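**Product assessment: Skusholm mug tree and breakfast tray set**
Prepared for the Gimdale residence kitchens by Benedicta Aryee
Dec 10, 2020

The Skusholm mug tree and the tray sold alongside it were placed in the shared kitchen on level 3 in August. The assessment considers stability, ease of cleaning and suitability for residents who take their meals back to their rooms.

The tray is cream in colour, with rounded corners and a slightly raised rim. A plate and a full set of cutlery may be carried together, and the rim has proved adequate for short distances. The printed bear and its "hi~" greeting are faint enough to be unobtrusive, although residents' views on the design were divided.
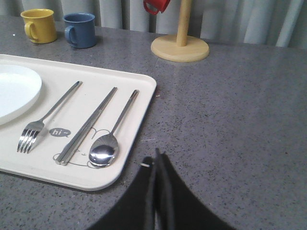
Cleaning presents little difficulty. The tray should be wiped with a soft cloth and mild detergent; abrasive pads are not recommended, as the printing on an earlier Fleluda tray wore away within one term.

The mug tree has a round, flat wooden base and remains steady when loaded evenly. Heavier enamel mugs should be hung on opposite sides. The wood requires prompt drying – water left under the base overnight raised the grain on our first unit, and Joni Kemppainen arranged a replacement through Nazari without charge.

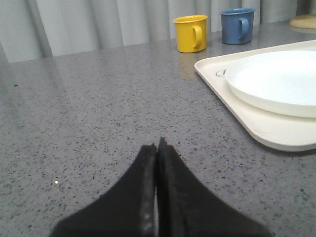
Bench space was a further consideration. The stand occupies a modest area, but mugs tend to be left beside it during busy periods, and kitchens with narrow benches may be better served by wall hooks.

Rating: 4 out of 5. Both items are approved for purchase.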